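房间钥匙

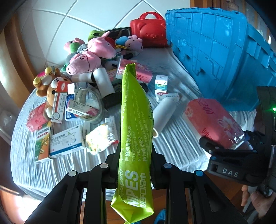
一包湿巾，绿色包装，上面印着“严格纯度净水过滤”。

柳德米拉·科瓦尔丘克四月里搬进文德斯特德楼的107室。前一个租客是埃莱娜·博杜安，走的时候把钥匙留在信箱里，用一张收据包着。收据背面写了一行字：水龙头往左拧是热的，往右拧也是热的，要等。

柳德米拉等了。水过了很久才凉下来。

屋里留下的东西不多。一把椅子，一只没有盖的锅，窗台上半盆土，土里什么也没长。抽屉里有一包没用完的湿巾和一本电话簿，电话簿是凯夫布里奇镇的，离这里坐火车要八个小时。她把电话簿翻了翻，有几个号码底下用铅笔画了线，都是姓奥达利的。

她用湿巾擦了抽屉，擦了窗台，又擦了门把手。擦完以后包里还剩三张，她把封口按好，放回原处。

第二天早上有人敲门。是楼下的老头，穿着拖鞋，手里拿着一封信。

“博杜安的。”他说。

“她搬走了。”

“我知道她搬走了。信是给她的，地址是你的。”

他把信放在柳德米拉手里，下楼去了。信封上没有寄信人，邮戳是凯夫布里奇的。她把信立在锅后面，去上班。

她在德雷夫贝里洗衣厂烫床单。机器一头进，一头出，两个人站在出口，一人捏一个角，对折，再对折。和她搭手的女人姓什么她还没记住，两个人也不怎么说话。中午吃饭时，那女人问她住哪里，她说文德斯特德。

“几楼？”

“一楼，107。”

“那个法国女人的屋子。”

“她是法国人？”

“不知道，名字像。”女人把面包掰开，看了看里面，又合上。“她以前也在这儿，站你那个位置。她折得比你快。”

下午柳德米拉折得快了一些，错了两次，有一条床单要重新烫。

又过了一个星期，来了第二封信，也是凯夫布里奇的邮戳。第三封比前两封厚。老头每次都送上来，每次都说同一句话。后来他不敲门了，把信从门缝底下塞进来。

柳德米拉去问过房东。房东说博杜安没有留地址，押金也没有来拿，一共158块，还在他那里。他说话的时候一直看着柳德米拉，好像这笔钱也跟她有关系。

“信您拿着吧，”她说，“放您这儿。”

“我这儿没地方。”

她又把信带了回去。

那天晚上她把电话簿拿出来，坐在椅子上，找画了线的号码。第一个打过去没有人接。第二个是个小孩，小孩说妈妈在洗澡，然后就挂了。第三个响了很久，一个男人接起来，声音很低，像是已经睡下了。

“我找写信的人。”柳德米拉说。

“什么信？”

“写给埃莱娜·博杜安的。”

那边没有声音。她听见他把什么东西放到桌上。

“您是谁？”

“我住在她的屋子里。她搬走了，没有留地址。信都在我这里，三封，没有拆。”

“搬走多久了？”

“四月以前。我是四月来的。”

男人又停了一会儿。他问那间屋子的水龙头修好了没有。她说没有，两边都是热的，要等。他说对，要等。他说他在那里住过一个冬天，窗户底下漏风，得拿毛巾塞住。

“信要寄还给您吗？”她问。

“不用了。”

“那我怎么办？”

“您先放着。她要是回来拿东西，您给她。”

“她没有东西了。”柳德米拉看了一眼屋里。“有一口锅。”

“锅是我的。”男人说。

她不知道该怎么接，就问他锅要不要。他说不要了，让她留着用，盖子在他那里，早晚也要扔的。他们互相说了晚安。

柳德米拉把电话簿放回抽屉，压在湿巾下面。她拿了条毛巾，试着塞在窗户底下，毛巾太厚，换了一条薄的。然后她把三封信从锅后面拿出来，放到抽屉里，在锅里接了水，放到炉子上。

五月，洗衣厂给她涨了工资，每星期多26块。她去集市上买锅盖，量了两回，还是买大了一点。盖上去会响，水开的时候隔着一道门也听得见。

信没有再来。老头在楼梯口碰到她，手里空着，说：“今天没有。”

“知道了。”她说。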